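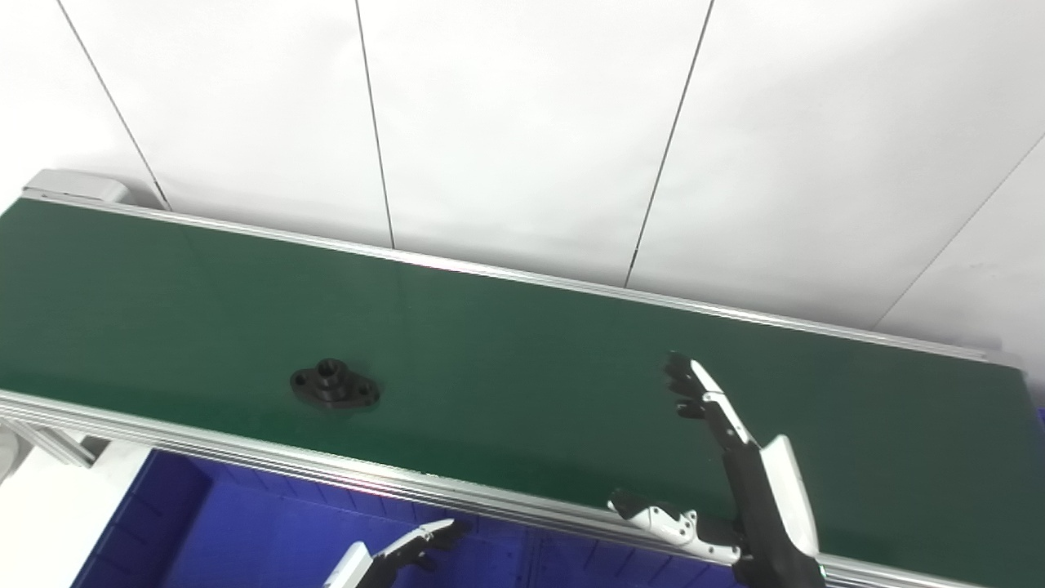 Adelmo Mazza
Customer Setup Lead, Nirkinell

Section 4. Teaching the First Pick from the Belt

By now your Telleck should be standing at its station, powered up and through its joint check, and you can finally get to the part most people have been waiting for! Take your time with this one, and keep a cup of coffee handy (well away from the belt, please).

1. Stop the conveyor and switch the controller to Teach.

2. Lay one flanged part flat on the green belt, clear of both side rails. Either ear can point toward the end cap.

3. Place the bin below the near rail, on the left as the robot faces the belt.

4. Bring the right hand over the belt with the fingers open and the palm facing down toward it. Leave the left hand low, in front of the bin.

5. Press Save Pose and name it something you'll still recognize in February.

6. Move the hand over the part, close the fingers slowly on the central boss, and save again.

7. Run the pick 3 times at low speed before you start the belt.

Note: If the thumb passes very close to the near rail, raise the wrist a little and save the pose over again. Szabolcs Hegyi on our support desk is happy to look at your saved poses if they still don't feel right.

CAUTION: Keep your own hands off the belt whenever the controller shows Ready. Press Hold before you reach in, even for a second.

Belt speed settings are in Section 5.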